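My desk has a catch-all tray, and for most of the winter it caught everything. Snacks, a sponge, a bottle I kept meaning to put back in the kitchen, little scraps of who knows what. So I finally did something about it, and since a couple of you asked how I set up my small drawer cabinet, I wrote it all down. It takes me 14 minutes now (the first time was an entire evening, with tea breaks).

## What you need

- a small tabletop cabinet, two drawers is plenty
- one shallow tray
- a sponge, barely damp
- something to line the drawers, if you like that sort of thing

Mine is a Tilura cabinet I got secondhand, but any little wooden one will do!

## Start with the tray

Get everything off the tabletop and into the tray. Don't sort yet! I used to sort as I went and I'd end up reading old receipts on the floor. Just pile it in, slide the tray next to the cabinet, and wipe down whatever part of the table you've freed up.

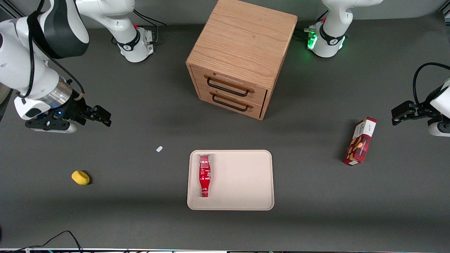
*Two-drawer cabinet and the tray, with the red bottle, snack box and sponge still waiting for a home.*

Now pull both drawers all the way out and tip out the crumbs. Run the sponge along the corners, then leave the drawers out until the wood feels dry to your hand. If one sticks, rub a candle stub along the runners. My friend Madhu Malhotra taught me that one and it works on her giant old dresser too.

## Decide what goes where

Top drawer is for things I grab every day: pens, tape, the good scissors. Bottom drawer is for things I'd be annoyed to lose, like spare keys and batteries. Food never goes in either one (I learned this with a bag of sesame sticks, and I'm still a bit sad about it). Snacks go to the kitchen shelf, bottles go under the sink, and the sponge gets rinsed and goes back last.

Check the tray for tiny bits before you put it away. I give mine a good shake over the trash.

I do the whole thing again every 3 weeks. If your drawers are deeper than mine, try a couple of small boxes inside so the pens don't roll to the back. Mine are from Ziltholm, and they fit with just enough room for a finger to pull them out.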